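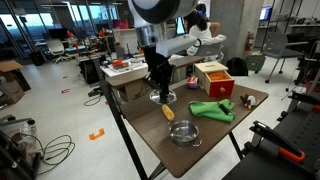

On the brown table this week: the steel pot, the yellow corn, the green cloth and the box with the red drawer.

News from the Play Kitchen Shelf

Dear members of the Clallalora toy library,

The sorting of the play kitchen things has started, and I want to tell you how it goes and what we still need from you before the summer closing.

The small pot with two loop handles is my favorite piece of the whole collection. It is stainless steel, and it shines very nicely inside. Children like it more than the plastic pots, I think because it makes a real sound when you put a spoon in it. We lend it together with the corn cob and the other vegetables as Set 43. Please bring back the set complete. In the last months the corn came home alone two times, and the pot stayed in a family in Drellis until someone found it under a bed.

The wooden box with the red drawer is also for lending now. The drawer has a round wooden knob, which small hands can hold well. At the moment there are orange things in the drawer, and they stay with the box when you borrow it. The box is heavier than it looks, so please carry it with both hands and do not lift it by the knob. Last year we had to glue a knob on a different box, and it was never so strong again.

The little penguin does not belong to the kitchen, I know. He was standing at the edge of the table all the time while we sorted, and the children of the Thursday group have already decided that he is the cook. So he will go in Set 43 too. If your child prefers to borrow him without the pot, this is also possible, only write it on the card.

Some words about cleaning. Metal pieces you can wash by hand with warm water and normal dish soap, and dry them the same day. Wooden pieces please only wipe with a damp cloth, never put them in the sink. Cloths and blankets, like the green one, go in the machine at low temperature and without softener. Please do not iron them.

The deposit for a kitchen set stays at 2 dollars for members. For the big box it is the same. Our list has now 125 toys, and 100 of them already have the new label with the number. The others get it over the summer. If you have something at home without a label, you don't need to worry, bring it as it is and we find the old card.

We are looking for:
wooden spoons, short ones
one small lid for the pot
cotton bags with a string, for the vegetables
play fruit in any material, also used

You can leave the things in the basket at the entrance in Trunville, or give them to Tamsin Prendergast when she is there for the returns. She also has the key for the Szilágyi cupboard, where the puzzles are, in case somebody needs one before the closing.

All kitchen sets can be borrowed over the whole summer, and you bring them back in the first week of September.

With friendly greetings from the sorting table,
2018-05-24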